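Chapter 6
Small Tables: Clearing, Sorting, Putting Back

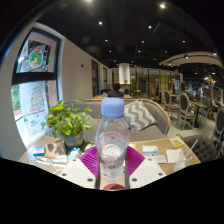 HOUSEKEEPING PRACTICE / SHARED ROOMS

Search this title Go Clear

A low-stakes surface, you'd think. A table by a window, a sofa behind it, people coming and going. But the small table in a sitting area is where most shared rooms start to go wrong, and it goes wrong slowly. A bottle of water with some still in it. A cup with the straw left in. A folded napkin, a few papers, a little box or two. Each one is small. Together they take the table away from the next person who wants it.

Chapter 5 dealt with kitchens. Kitchens are easier in one way – most things in a kitchen have a shelf. Sitting rooms don't work like that. Things arrive in hands and pockets and get set down wherever there's space, often next to the plant.

What you will cover

Keep, return, throw out, ask: the four piles
Drinks first, and why the order matters
Paper, card and small boxes
Plants on working tables
Resetting the seats

6.1 Drinks first

Start with anything that can spill. Always. Fiona MacKinnon, who ran the guest lounges at Rernholm for years, made new staff do only this for their first week – drinks off, nothing else touched. They hated it. They also stopped ruining people's papers.

A bottle with its cap on can wait a minute longer than an open cup, but check the cap before you lift. Grip it around the body, not by the top. Thin plastic gives when you squeeze, so go gently and keep the bottle upright. A part-full bottle may well belong to somebody who is coming back. At Litdale the rule was to move it to the side shelf and leave it there until the evening round. At Moffat they emptied and recycled on sight, and got complaints.

Cups with straws: one hand on the cup, the other free. Don't pick up by the straw or the rim. Sounds obvious, isn't, when you have 48 tables to get round before lunch.

Napkins go last in this step. A clean folded one is useful right up until the table is wiped.

6.2 Paper, card and small boxes

Second pass. Here the trouble is judgement and not mess. Loose papers might be rubbish or might be someones only copy. A small printed card could be an advert, a ticket, a room pass. Boxes could be empty. Pick up, look, decide – do not open a closed box that might be a guest's.

Flat cardboard is nearly always packing. Nearly. Naveed Jafri tells the story of a flat piece of card he threw away at the Kurkia reading rooms in February, which was the backing for a framed print. It took him most of an afternoon to find it again, in the wrong bin, under coffee grounds.

If in doubt use the ask pile. A tray is fine. Label it with the table and the time, nothing fancier.

6.3 The plant

Leave it where it is unless it is in the way of the wipe. Trailing plants in particular, the pothos kind with heart-shaped leaves, catch on sleeves and get dragged. Lift by the pot. Wipe under it, dry the spot, put it back with the same side to the light. Bare wood under a damp pot will mark, and the marks on a pale table show for good.

Things get pushed up against plants. People use the pot as a sort of bookend. So look in front, look beside, look behind – small boxes especially end up here.

Don't pour leftover drinks into the soil. Not even water, if you don't know whose it was.

6.4 Seats

Quick. Cushions up against the backrest, pattern facing out, zigzags running the same way if there is more than one. Run a hand down the gap behind the seat. Brush off buttoned chairs as you pass, because crumbs sit in the dips and a flat cloth wont reach them. Chairs back to the table last of all, once the top is dry.

Rhona Purves timed this step with two groups of trainees. The group who did the seats first took roughly 60 seconds longer per table, mostly from moving the same chair twice.

Before you read on

Find a small table in a room you share with other people. Don't tidy it yet. Write down what you would keep, return, throw out and ask about. Then get a second person to do the same without seeing your list. Compare. Most pairs disagree on at least 2 things, and it's usually the paper.

Hiwot Admasu's version of the exercise, with a blank sheet to copy, is at the end of the chapter. Keep your list – it is used again in 6.7, when we come to lost property.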